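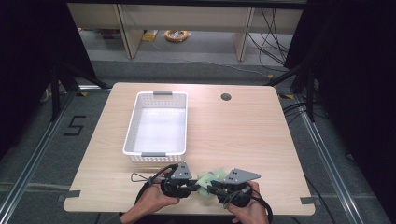 Halima Rugemalira wrote in to say that she finishes plenty of books and then, by the time her group meets, can't remember the name of the main character's sister, never mind what she thought of her. Could I please explain how I keep my reading journal, and could I make it something a tired person can do?

Well, Halima, I would love to! I've kept one for years now, and I've made most of the mistakes there are to make (the worst was a very grand ledger with a ribbon, which I was too scared to write in), so let me walk you through what I do these days.

What you need

A notebook you don't mind spoiling. Mine is a plain Lestine with soft covers, and I like it mostly for lying flat on the arm of a chair. You'll also want a pen, and a handful of slips of scrap paper cut narrow enough to stick out of a book without falling out. Old envelopes are perfect.

Before you start reading

Give the book a double page. On the left, write the title, the author, and where you got the book. I know that last bit sounds fussy, but it brings back more than you'd think. I can look at "Owino, the shelf by the stairs" and remember the rain that day and the whole conversation I had at the register. Underneath, write one sentence on what you expect. Just one! Mine are often wrong, and I enjoy that very much later on.

Leave the right-hand page empty for now.

While you're reading

Don't stop to write. I used to, and it turned every novel into homework. When something catches you, tuck in a slip of paper and keep going. If it's a line you love, put a little pencil dot on the slip at the height of the line, so you can find it again without marking up the book (the Ostside branch library will thank you).

The one thing I do write down as I go is names. They go down the margin of the left page, with a word or two beside each: "Agnes, aunt, lies a lot." For family sagas this has saved me over and over. When I read Tindska last August there were cousins on every page, two of them with the same first name, and I'd have been sunk by chapter three. 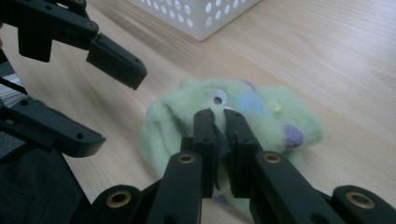

If the cast gets really big, draw a little tree and don't worry about how it looks. Mine wander off up the side of the page and nobody has ever asked to see them.

When you've finished

Try to get to it within a day or so, while the book is still rattling around in your head. I like first thing in the morning with coffee. Set a kitchen timer for 14 minutes, which is long enough to say something and short enough that you won't put it off, and fill in the right-hand page like this:

1. Write what happened, in three or four plain sentences, ending included. You'll want the ending. It is the first thing to go.

2. Go through your slips and copy out the best passages with their page numbers. Two or three is plenty. If you have 30 slips, as I did with one book of essays, take out the ones you can't remember putting in.

3. Write what you felt, and be as cranky as you please. "Bored until page 65 and then couldn't put it down" is a far more useful note than "well written."

4. Write down one question you'd like to ask another reader. That goes at the bottom with a box around it, and it's what I bring to book club.

I don't give stars. I tried it for a while and kept going back to change them, so now I write the name of the person I'd lend the book to, or "no one," which has happened.

If you fall behind

You will, and it's fine. For a book you read weeks ago, just put the title, one thing you remember, and whether you'd read it again. Please don't try to catch up on a whole winter in one Monday evening. I did that once and the handwriting gets worse and worse, and by the end I seem to have liked everything exactly the same amount.

For books you gave up on, do a page for those too, with the page number where you quit and why. I went back to one a good while after leaving it, saw I'd written "everyone is eating and I have a cold," and decided it deserved another chance.

A few people have asked about doing all this on a phone. Mutua Mugo swears by it and keeps his notes by voice, talking to himself on the walk home, then types up the good parts on the weekend. If you try it his way, say the title out loud at the start of each recording. He has several very heartfelt minutes about a book he can no longer identify.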